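Tracing a former boarder at Poledstead School

Asked by Ifeoma Afolabi

I am compiling a family record and wish to establish when my grandfather attended Poledstead, the boarding school that stood near the railway halt. He is understood to have entered the junior house in June and to have remained for two winters. The family holds a cap badge bearing the number 1185, but no reports or letters. Could members advise whether the admission registers survive, and to whom an application should be addressed?

2 answers

Answered by Pieter Timmermans

The registers survive in part. The school was founded in 1848 and the earliest volumes were kept in the headmaster's house. When the school closed, they passed to the Olatunji Library, where they may be consulted by appointment. Volume 7 is missing. Applications should be made in writing and should state the pupil's full name, date of birth and, where known, his house.

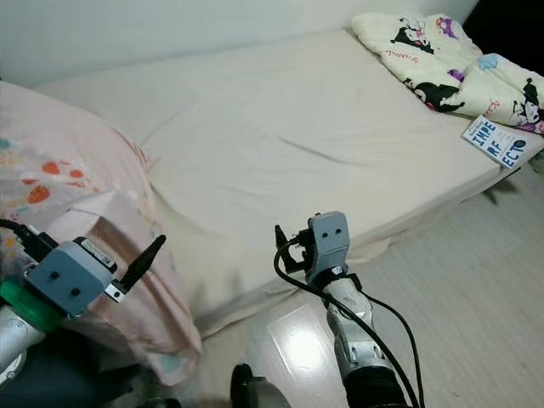
The number on the badge is likely to be an admission number. Boarders were entered in a single sequence, day boys in another, and the two should not be confused. If your grandfather was a boarder, the number alone ought to be sufficient for the librarian to find the entry. Records of pupils admitted within the past 70 years are closed except to the former pupil or his next of kin, and proof of relationship will be requested.

Readers should also note that the junior house was known as Wustow until it was merged with the senior house. Both names appear in the correspondence, sometimes in the same letter.

Answered by Bello Ojo

I believe the badges were numbered by the outfitter and not by the school. My uncle's had a number as well, and it did not match anything in the register. There was an old boys' magazine which printed lists of new boys each term. I do not know who holds copies at present.

Marked as helpful by 7 readers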